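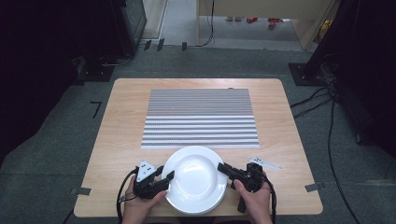 Side table with striped mat and soup plate, October, before the setting-out trials.

Filed under: Workshop Log / Tableware & Linens

Entry 24. Striped mat, graded bands, on the small table

Purpose of this entry: settle where the mat goes on the side table, where the plate goes in relation to it, and whether the graded stripe is usable as a setting-out aid. Continues from entry 14, which dealt with the plain grey mats and can be ignored for the most part.

Table. Light honey-coloured wood, rectangular, corners slightly rounded. It is the one from the Pirbridge delivery. Stands directly on the grey carpet, no pads. Checked with the short level along both diagonals. Slight fall towards the window side, taken out with one folded card under the foot. The card will compress, so check again before any measured work.

Mat. Sternent graded stripe, grey and white. Bands run parallel to the long edge. Fine and closely packed at one side, widening steadily to broad bars at the other. The fine side merges into something like a woven grid at normal standing distance and the individual bands cannot be followed by eye. The broad side is clear from anywhere in the room.

Orientation. Fine side to the back, broad side to the front. Tried the other way first. With the broad bars at the back the mat looked shorter front to back than it is, and I kept setting it too far forward to compensate. Fine side back is now standard. Marked the underside at the back left corner with a pencil tick.

Position. Centred left to right, set over the rear half of the top, bare wood showing on all four sides. The side margins should match. The front margin is deliberately the deepest, as it has to take the plate.

Plate. Round, white, wide rim, recessed centre, glossy. Listed by Loureiro as a soup plate, pattern 1816. It goes on the bare wood in front of the mat, near the front edge of the table. Plate on wood was chosen for this series because the rim reads cleanly against the grain. Against the broad bars it does not: white rim on white band loses the outline for a good part of the circumference, and two people setting the same plate to the same mark disagreed by more than I would like.

Front clearance. This is the part to watch. With the mat where it is, the lower rim comes very close to the front edge of the table. Acceptable for a plate that is being set and lifted. Not acceptable for one left standing with liquid in it. If the plate is to stay out, move the mat back first and then the plate, in that order. Moving the plate back alone puts the rim over the hem of the mat and it sits on a slope.

Handling at the rim. Take the plate from both sides, opposite each other, level with the widest point. Approach low and close evenly. If one side makes contact before the other the plate turns or slides on the wood, and the wood offers very little resistance. On the plain mats in entry 14 this did not show up, the cloth having held the foot of the plate in place. Setting down: both sides to touch together, then release together. A plate let down on one side first will walk forward, which with the present clearance is the wrong direction.

Glare. The well picks up the overhead lights as a soft patch. Harmless for setting out. It does make it awkward to judge whether the well is clean. Tilt the plate towards you or inspect it away from the table. Turning off the rear bank of lights was tried and made the fine side of the mat harder to see, so they stay on.

Lint. The mat sheds a little along the cut end. Wipe the wood before each set with a barely damp cloth, then a dry one. Any fibre under the foot of the plate leaves it rocking by an amount that can be heard but hardly seen.

Finish on the table. The existing oil is thin near the front edge, where most of the contact is. Rubbed a test patch on the underside with 400 grit and one coat of the Stallmont clear. No colour change that I could detect after drying. Will not touch the top surface until this series is closed, as a fresh coat would alter how the plate slides.

Setting order, as agreed at the bench:

1. Level the table.
2. Wipe, dry.
3. Lay the mat from the back edge forwards, pencil tick at back left.
4. Smooth outwards from the centre, broad side last.
5. Match the side margins.
6. Plate to the front, centred on the mat by eye.
7. Check the front clearance before letting go.

The stripe as a guide. Useful for squareness, as the front bars show up any skew against the table edge at once. No use for centring left to right, there being nothing on the mat that runs the other way. A stitched centre mark on the front hem would deal with this. Have asked Sternent whether the mat can be had with one. If not, a single stitch in grey thread, done here.

Outstanding:
- Replace the card under the foot with a proper shim.
- Repeat with the plate on the mat, broad side, using a coloured rim if one can be found.
- Hem thickness to be measured at both ends. Suspect the cut end is thicker.
- Second mat still in its wrapper. Leave it there until the first has been washed once, then compare lengths.

Log closed 16.40. Mat left flat on the table overnight to lose the fold line.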